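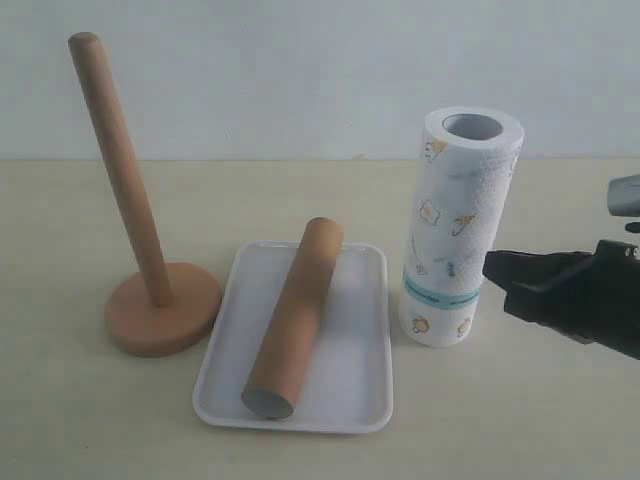 Holder, tray, roll. The day's work, April 2019.

Wednesday, and I have spent most of it thinking about paper towels.

Slept badly, up at 5, coffee on the back step. Glenys Trevor called before I'd found my shoes to ask whether I had "the robot opinion" ready. I told her it was coming along. It's 800 words for the Trarkthorpe newsletter on whether machines can do the housework yet, and so far I have a title and a strong feeling that the title is wrong.

Drove over to Cutik with the window down. The parking lot was full, so I left the car by the tire place and walked. Tegwen Gronow let me in and gave me a visitor sticker that wouldn't stick to my sweater, and I carried it around in my hand all morning like a bus transfer.

The chore under study is changing the paper towels. Take the roll, get it over the dowel, let it down onto the base. I've done this standing up, half asleep, with a phone under my chin and a dog trying to get past my knees. I had never once thought of it as a skill. By ten thirty I thought of it as something close to watch repair.

Tegwen broke it down for me on the back of an envelope. First you have to grab a thing that gives when you squeeze it. Grip too hard and you've dented the roll, too soft and it slides out. Then you have to lift it clear of the top of the dowel, and the dowel is tall, so you're lifting more than you'd think. Then you have to line up a hole you can only see part of with a stick you're about to cover up. I do that last part entirely by feel and bad temper. I bump it around until it drops. She said bumping it around until it drops is a perfectly respectable method and people write papers on it.

The dowel on their holder leans a little to the left. I asked if that was on purpose and she said she'd stopped seeing it in March. Mine at home leans too, come to think of it. The roll had a fried egg printed on it, cheerful as anything, and little yellow drawings I couldn't make sense of. I want to know who decides that a paper towel should have eggs on it. Is there a meeting?

Watched for a good long while. Three tries before lunch. On the first the roll went over on its side and the arm closed very carefully on the air where it had been. On the second it got the roll up and onto the tip of the dowel and stuck there, crooked, like a hat on a fence post. Everybody leaned to the right, as if we were bowling. The third one went on. It took 39 seconds, and I clapped, and I was the only one who clapped, so I pretended to be warming my hands.

Lunch was egg salad. I blame the roll.

I asked Tegwen the newsletter question straight out: can it do my kitchen? She said it could do this table. I said my kitchen has a toaster in the way and a cabinet door that swings back at you. She said yes, well. Then she told me Zoltuvura is promising a home model by June that does laundry, dishes and "light tidying," and she said "light tidying" in the voice my mother used for "his new friend." I'd love to see light tidying meet the drawer under my microwave.

To be fair to the machine, it doesn't sulk. Parry, who is my own flesh and blood and has lived in my house for 30 years off and on, will take the last sheet and leave the bare tube on the holder, then set the new roll on the counter next to it. Right next to it! I've come down in the morning and found them side by side like a couple not speaking. If I could buy an arm that did nothing but fix that, I'd think about it, depending on the price. I asked the price. I'm no longer thinking about it.

Stopped for gas and light bulbs on the way back. Forgot the light bulbs.

Wrote two hundred words after supper and took out half. What I want to say is that the shop floor will get there first. A factory can bolt everything down and put the same part in the same place all day long, and a kitchen has Parry in it. I also want to say that I came home and looked at my own hands for a minute over the sink. Glenys will cut that. She always cuts the hands.

Changed the roll before bed, slowly, paying attention. Missed the dowel the first time.

Call about the gutter tomorrow. Light bulbs.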